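Sorting Offcuts at the Bench – speaker notes
Sunita Lindgren, Holloway workshop evening, August 2025
Slot: 20 minutes, then questions

Opening (2 min)
Say hello, thank Mirjana Stoyanova for setting up the chairs and the projector. Ask who has a drawer full of old wire at home. Wait for hands. Most people keep it all in one bag and then buy new wire when they need a short piece. I did that for years.

Talk is about hookup wire only. No mains cable, no solder scrap. If someone asks about mains cable, take it at the end.

Why the pile gets bad (4 min)
Wire tangles when short and long pieces sit together. Stranded wire is worse than solid because the cut ends fray and catch. Every time you pull one piece out of the middle, the rest gets tighter.

At Irkstead we weighed a month of offcuts from the shared benches. Most of it was long enough to use again. We had been throwing it out with the sweepings.

Read out the line from the Irkstead sheet: 138 pieces over the hand-width mark, all from one bag.

The setup (4 min)
Tubs go at the back of the mat, side by side, touching. Pile goes in front of them. Leave yourself clear mat to spread things out on. Plain tubs with a rim are fine. I bought mine from Pititz but any kitchen store has something close.
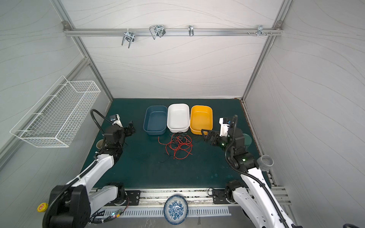 Give each tub one color and stick to it. Ours are black in the white tub and red in the yellow one. The blue tub takes whatever is left over, so green and the odd colors go there. You could label them, but after a week people remember.

Avoid putting dark wire in a dark tub on a dark mat. You will lose pieces. This is the main reason black goes in the white one.

Keep anything you are drinking off the bench. Ask Mirjana about the laptop if there is time.

Doing the sort (5 min)
Spread the pile first. Press it flat with your palm and push outward. Do not pull yet.

Find a loose end and follow it back with a finger. Lift the piece from its middle once you can see both ends. If it drags the others along, put it down and start with a different one.

Do one color at a time if the pile is big. If it is small, take whatever comes free.

Coils can go in as they are. Straightening is a separate job and most people give up if they try to do both.

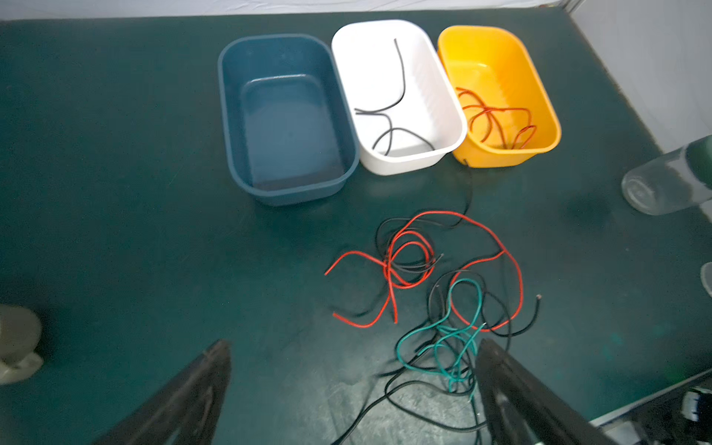
Black wire in the white tub, red in the yellow, blue still empty.

Check under the tubs before you stop. Ends slide beneath the rims and you find them when you pack up.

PAUSE HERE – pass the sample bags around. There are 14, so one between two.

After the sort (3 min)
Anything shorter than a finger goes to scrap. The rest gets a loose twist tie and goes in a bag by color. At Unport they hang the bags on hooks, and that works if you have the wall space – I use a shoebox.

Sort every 7 days if the bench is shared. Once a month is fine at home.

Close (2 min)
Next session is in October, on connectors and crimping. Sign-up sheet is by the door. Bring your own cutters, the Holloway ones are blunt.

Questions. Get the sample bags back.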